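Section 2: Hanging and Adjusting the Doors

Welcome back! If you have worked your way through Section 1, your Wavard pantry cabinet is standing upright, fastened to the wall and level from side to side. Please check the level one more time before you go on, even if you checked it yesterday. Floors settle under a heavy cabinet more than you would think, and a door hung on a leaning box will drive you a little crazy for years.

Before you begin

Set out the bag marked H, a Phillips screwdriver, a pencil and an old blanket to lay the doors on. Clear anything sharp or breakable from nearby counters, and give yourself room to swing a full-height door without bumping into things.
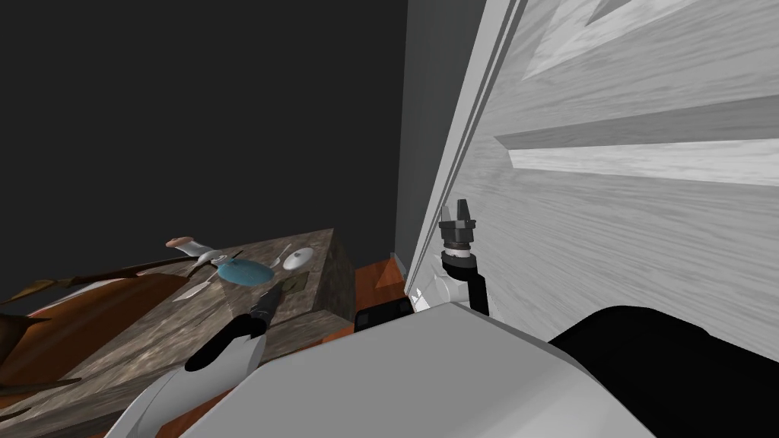
Fitting the hinges

1. Lay the first door face down on the blanket. The raised molding goes underneath, so smooth out any wrinkles and pick off stray screws or grit first.

2. Press a Conex hinge cup into each of the round holes along the back of the door. They should drop in with a firm push of the thumb. If one resists, take it out, blow the dust from the hole and try again.

3. Drive the two short screws into each cup by hand until they are snug.

CAUTION: Do not use a power driver for this step. The screws are only 18 mm long and will strip the wood very quickly.

4. Attach the mounting plates to the inside of the cabinet, with the arrow on each plate pointing toward the front.

Hanging the door

5. Ask a helper to hold the door while you guide the top hinge onto its plate until it clicks, then work your way down to the bottom one. Keep a hand on the door until every hinge has clicked and you have given each one a gentle tug.

NOTE: White finishes show fingerprints and pencil marks more than the darker ones do. A soft cloth, barely damp, will take care of both.
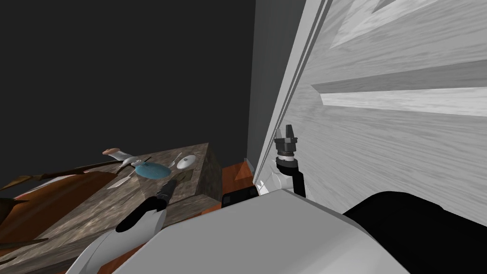

Once the door is up, open and close it slowly a few times and listen. A faint brushing sound usually means the bottom edge is a touch low, and you can cure that with the height screw on the mounting plate (a quarter turn goes a long way, so be patient with it). Leave the soft-close dampers switched off until you are happy with how the door hangs.

6. Turn the side screw on each hinge to move the door left or right. You are aiming for an even gap of 2 mm from top to bottom.

7. Stand back across the room and look again. Small errors you can't find up close have a way of showing themselves from there, especially in late afternoon light.

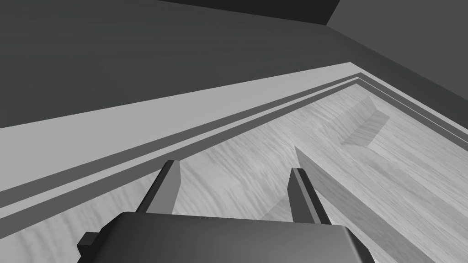 8. Switch on the dampers and press the cover caps over the hinges. If you bought the Gallardo handles, leave them in their wrapping for now; you will fit them in Section 3, and the drilling guide from Sundville is packed with them.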